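Convocatoria: asistente de catalogación y montaje para exposición de artes decorativas

El Museo Grincombe convoca una plaza temporal de asistente de catalogación y montaje, adscrita al departamento de artes decorativas. El contrato cubre la preparación de la muestra «Nalen: vidrio, esmalte y escenografía», dedicada a las relaciones entre los talleres de vidrio y el diseño teatral de entreguerras.

La muestra reúne unas 400 piezas, entre vasos, lámparas, bocetos de decorado y maquetas. La mayor parte procede de la colección Fülöp, depositada en el museo y catalogada solo en parte. Comisaria: Karine Chan. Coordinación técnica: Dale Fraser.

Funciones

Revisión y normalización de fichas de inventario según el tesauro del museo.
Redacción de informes de estado de conservación a la entrada y a la salida de cada préstamo.
Medición y marcado provisional de piezas sin número de registro.
Apoyo al montaje de vitrinas en las salas 2 y 3.
Cotejo de cartelas en español e inglés – la traducción se encarga fuera.

Requisitos

Titulación universitaria en historia del arte, conservación o museología.
Experiencia acreditada en manipulación de vidrio o cerámica.
Manejo de bases de datos de colecciones.
Lectura fluida en inglés. Se valorará el húngaro o el alemán.

Condiciones

Jornada completa durante el montaje y media jornada desde la inauguración hasta el desmontaje. El puesto se desempeña en la sede central, con desplazamientos al almacén de Clokton. Los gastos de transporte entre ambos edificios corren a cargo del museo.

Solicitudes

Se enviarán en un único archivo PDF: currículum, carta de motivación y una ficha de catalogación redactada por la persona candidata. El plazo se cierra el 16 de marzo de 2018. Las solicitudes incompletas no se tramitarán – tampoco se admitirá documentación posterior al cierre.
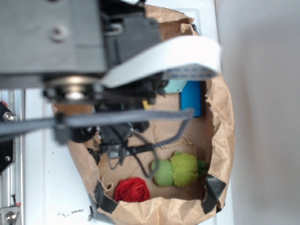
Amrit Dhillon: ¿La ficha de catalogación debe corresponder a una pieza de vidrio? Tengo varias de textiles escénicos, ya publicadas, y preferiría presentar una de ellas.

Respuesta del departamento: Se admite cualquier tipología, publicada o inédita. Debe incluir medidas, técnica, procedencia y bibliografía. Indique la referencia 56 en el asunto del mensaje.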